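Workshop notebook, Clestcombe kitchen bench
May, morning, continued after lunch

Continued from the page before. The oil on the first set of spoons is dry to the finger now, but it still smells a little. I left them on the rack by the window and started with the question of the holders, which I have postponed too long.

The problem, again, for those who did not read the earlier pages: wooden utensils which come back from washing are put away damp. In the old ceramic jar the ends stand in a small water at the bottom, and after some weeks they go grey and then black. We lost two good spoons at Brenach like this in the winter. The handles were fine, only the last part was spoiled, so the wood itself is not guilty.

What I want from a holder:
- air must reach the lower end of the tool
- it must not fall over when only one heavy tool is inside
- thin handles must not go through the bottom
- it can be washed without a brush

The wire basket is the best candidate until now. It is tall and rectangular, dark metal rods, open on all sides, and the bottom has a finer mesh, so a thin handle has no place to slip through. I had feared that the fine mesh would hold the water drops, like a tea strainer does. I poured one cup of water through it over the sink and shook it once. Some drops stayed in the corners of the mesh. I wiped them with the cloth and wrote it down as a small minus.

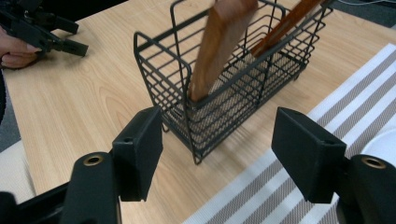
The broad spatula is the difficult one. With the blade up, most of its weight is above the rim and it wants to lean to a corner. Alone in the basket it leans far, and I can feel the basket become light on the other side when I push the blade with one finger. It did not fall over. With a second tool, a long and narrow one, the lean is about the same but the basket feels more quiet. Blade down is more stable, but then the wide part covers much of the mesh and the air is worse, so I do not recommend it.

Drying test. I soaked four beech spoons for 40 minutes, all together in one bowl, shook each of them twice and put two in the wire basket and two in the ceramic jar. The room was at normal temperature, window closed.

After 100 minutes: the basket spoons dry on the surface, slightly cool at the end. The jar spoons clearly wet at the end, with a dark ring where they touched the bottom.
At the end of the afternoon: the basket spoons dry everywhere. The jar spoons still dark at the end, and there was a film of water in the jar.

It is a small test and I know it. The two pairs were not the same weight - I should have weighed them before and after, and I only thought of it when they were already in the bowl. Next time with the letter scale from Seol, if it is returned by then.

Other remarks. The rim is rolled and I found no sharp place on it with the finger. The wires of the wall are open enough that a skewer could come out through the side, so skewers stay in the drawer. On a bare wooden table the basket makes a small noise when it is moved. I looked at the table after pushing it back and forth 14 times and saw no scratch, but the oiled board at Trorkbridge is softer and I would put a felt or a cork under it there.

To do:
- repeat the drying with weighing, same wood, same length
- try blade up with three tools, then five
- look at the mesh again after a month for rust at the corners
- ask Brenach if they still want the jar, otherwise it can hold pencils

The second coat of oil goes on the first set tomorrow before ten. Please do not move them from the rack, the back sides are not finished.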